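Housekeeping and Interiors, Unit 6: Dressing a Small Table

Handout for the practical session. Bring it with you, along with your notes from Unit 5.

In this unit we work with a few plain things: a woven tissue box, a vase of artificial flowers and a white table. The task is to set them so that a guest can reach the tissues without moving anything else.

Start with the box. Wicker is light and slides on a smooth top, so use one hand at each end when you shift it. Pull the first tissue part way out and leave it loose. Folded points are no longer asked for in the test.
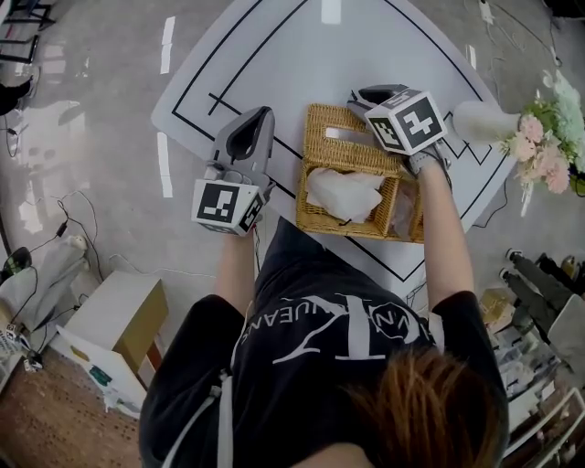
Fig. 6.1 Wicker tissue box and vase on the white table.

The vase goes toward the edge, to one side of the box. Tall pieces in the middle block the view across the table - a common fault in the August test. Turn the fullest side of the flowers to the room. Artificial stems hold dust where the leaves join, so wipe there first with a dry cloth.

If you use a second piece of wicker, match the weave and color. Put it next to the box and slightly forward.
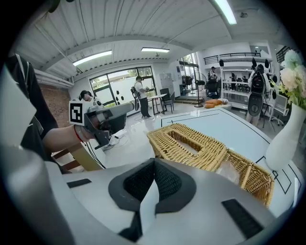
Department of Hospitality and Home Studies

Care of wicker: brush along the weave, then wipe with a damp cloth and let it dry in the open air. Do not soak it. White tops show every mark, so clean the table before anything is set down, and again after the pieces are in place if you have touched the surface.

Walk away from the table and look at it from the door, then from a chair. Move one thing at a time.

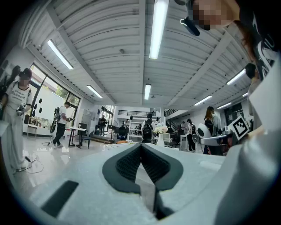
Most students change the vase first, but try the box. A small turn toward the chair is often enough. Write down both positions on your sheet and hand it to Magdalini Stamatopoulos in room 115. Reading for Unit 7 is the chapter on trays and baskets in Wallin.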